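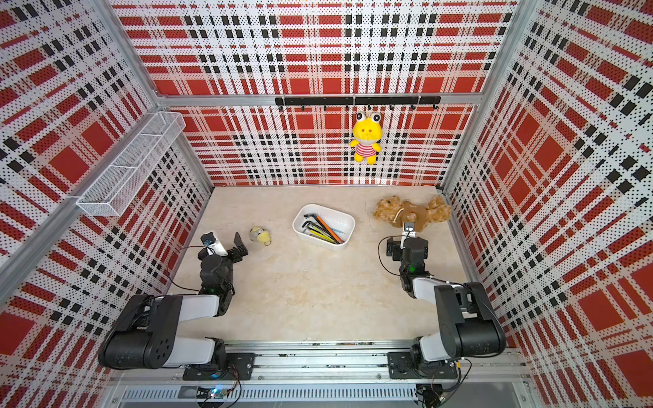

**Plaid, a frog and a bin of pens**

Welcome to the August gallery. The theme was "organized at last," which Mahlet Feyisa picked and the rest of us have been regretting since lunch.

**Walls.** Red tartan, on the back and both sides. Magnus Pollock voted for plain white and lost. He now says it's like working inside a thermos – he has said this several times.

**The hook rail.** A whole row of hooks, and we gave one to a yellow frog in a striped shirt. Tsehay Negash calls him Bolten. He has excellent posture and no duties.

**The wire basket.** Up on the left wall, ready for anything. Alby Cosgrove spent 45 minutes choosing the right spot for it and has yet to suggest what goes in it.

**The bin.** Hex keys at one end, then pens in orange, yellow and light blue. The pens were supposed to get a home of their own. Hussam Bataineh feels they already have one, and he bought the bin, so the matter is closed until September.

**The floor.** Beige with a bit of marble veining, very hotel lobby. Please don't set your coffee on it.

More pictures when somebody labels the drawers.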